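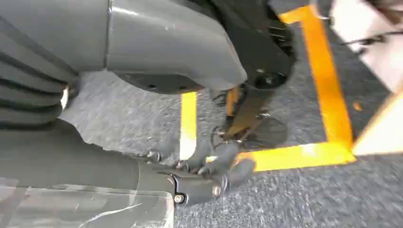
The long quiet of Ondine

Villano, 12/31/19

The small probe Ondine has now been travelling for 3,370 days, and for most of them it had nothing to report. It left Earth to study one comet, finished this work ahead of its plan, and was then put to sleep with one heater and one clock running. In January it will be asked to wake up again.

The new target is a dark asteroid named Minitz. It was not on any list when Ondine was built. A survey telescope found it later, and the navigation team in Villano noticed that the two paths would cross with only a small correction of speed. The probe still has fuel for 2 such corrections. The first was made before the sleep began, and the fuel figure already takes it into account.

Minitz interests the scientists for its colour, or for its lack of colour. Its light is very similar to the light of the comet which Ondine visited before, yet it has never shown a tail. Some people in the field believe it is an old comet that has lost all its ice. Others say it was always a dry rock and the likeness is an accident.

At its closest, Ondine will pass 1,116 kilometres from the surface. The camera is old and has some damaged pixels in one corner, so the pointing was planned again to keep the asteroid out of this part. The whole programme of pictures must be finished in 3,600 seconds. After that the Sun will be too near the edge of the view, and the cover has to close. 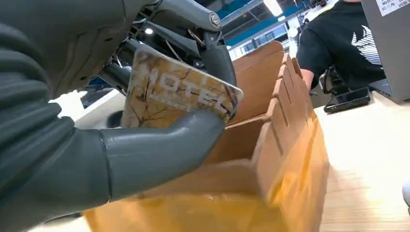

Acharya is less hopeful about the timetable, and remarks that an hour of pictures is a generous plan for a probe which has not turned its camera in years. A slow first turn, in this view, could use up a third of the hour, and it would be wiser to choose now which pictures can be given up.

The team has in fact made a shorter list. It keeps the colour pictures and drops the search for small moons. Which list will be sent depends on the tests after the wake-up, when the camera will be turned toward a bright star and back again.

The signal from Ondine is weak, and the data will come down slowly, a few pictures in a day. The first ones will be small and grey. The colour measurements are stored last in the memory and will also arrive last, probably when the asteroid is already far behind.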